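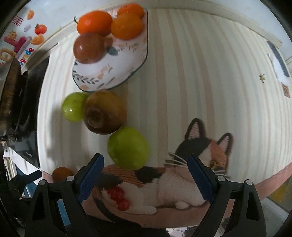

Fruit week, part two

2018-01-17

I spent most of the morning picking up apples and putting them down again. The project is called Vesex, and the plan for this part of it is simple: a person does a small kitchen job with a hand-held gripper, the camera on the gripper records it, and later a model tries to learn the job from the recordings. My share is the recordings. Hiba Qaisi does the training side and sends me lists of what she wants more of.

Her current list says fruit, in bowls and out of bowls, on a table that looks like somebody eats at it. We had plenty of episodes on bare desks already, and the model did fine there and badly everywhere else. A striped tablecloth bothered it. So did a bowl with a pattern on it. So now we record in kitchens.

What counts as an episode

An episode starts with the gripper open and the fruit in view. You close on one piece, lift it, carry it to wherever it is supposed to go, let go, and back off with the fingers open again. Then you stop the recording. If you drop the fruit halfway, you keep going and pick it up from where it landed. I used to throw those out, and Hiba asked me to stop doing that. She wants the recoveries and has a separate folder for them.

The target for this kitchen is 83 episodes. Across all the kitchens so far we have 1,058 that passed review, and I think the share that pass is going up, mainly because I have slowed down. My early ones were too fast. I moved the way I would with my bare hand, and the picture smeared every time I turned my wrist.

I have also quit starting from the same spot. For the first few sessions I lined the gripper up in front of the bowl each time and didn't notice I was doing it. Haruto Sakamoto noticed when he reviewed the batch. He had me go back and start from the left, from the right, from high up, and from so close that half the fruit was hidden behind the fingers.

Arranging things

Between episodes I move everything. Some fruit goes in the bowl, some goes straight on the cloth, and the colors get mixed up. Green apples are easy to find against a pale cloth. Small brown fruit is harder, and it tends to end up behind the fingers where the camera can't get a good look at it. Round fruit also rolls, so I wait for it to settle before I start. I lose ten seconds or so each time and don't mind.

Hiba doesn't want it tidy. If I leave all the oranges together three times in a row she will write back and ask if I was tired. I usually was.

Closing on an apple

The grip itself took some practice. Come in with one finger ahead of the other and the apple gets pushed across the table before you have hold of it. I try to have both pads touch at close to the same time, somewhere near the widest part, with the stem up if the apple happens to be sitting that way. Then I hold still for a moment before lifting. Haruto says the pause is useful when he marks where the grasp begins, and it also gives me time to check that I have the right one, as there is often another apple directly underneath.
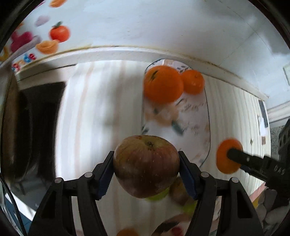
Two people at one table

Some of the sessions are done with two grippers going. It's slower than you would expect. You watch your own fingers and forget about the other arm, and then there are two of you reaching for the same dish. Begoña Villanueva and I settled on saying the name of the fruit out loud before going for it. We don't keep the sound, so it does no harm.

Her habit is to move quickly and correct late, and mine is to creep. We argued a little over which was better and asked Hiba, who said she would like both. I was hoping for a ruling.

Still to do

I owe 10 more episodes with the glass dish. Clear glass has been a weak spot since August, when the model kept closing on the rim, and I'd like to send a decent batch before the next training run. After that the list moves on to cups. I still have to go back through last Friday's folder and label the drops, and my wrist is asking for a day off first.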